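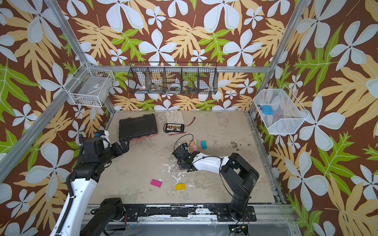
Floral wallpaper on dark brown, wire basket on the back rail

Removing old vinyl wallpaper in a rental, what am I up for?
Posted January 22, 2022 by Saltevico

Moved in last winter, landlord finally said yes to stripping the hallway. Big flowers on a dark brown background, similar to the pic but older and shinier. Tried one corner with a scraper and the top layer peeled, left a papery backing stuck to the plaster. Is it worth buying a steamer or do I just soak it? Hallway is 4 metres long, normal ceilings. Budget is $50, so not hiring anyone.

Hsiu-ying Wu
Don't buy the steamer yet. If the vinyl face peels dry, pull all of it off first, then you're only dealing with the backing. Warm water, squirt of dish soap, garden sprayer or a big sponge. Wet it, leave it 5 minutes, wet it again, then go in with a wide scraper held nearly flat. Turn off the power at the switchboard before you go near the light swithces.
Wash the paste off after or your paint will crackle – learnt that one in my own laundry. Sugar soap from the hardware shop is fine.

Henent
just paint over it mate, did mine in january and its fine

Chow
Wouldn't paint over vinyl, seams show. What Hsiu-ying said. Also how old's the house? If theres old paint underneath get a lead test kit before you sand anyting. Drop sheets taped to the skirting, the wet backing sticks to everything once it drys.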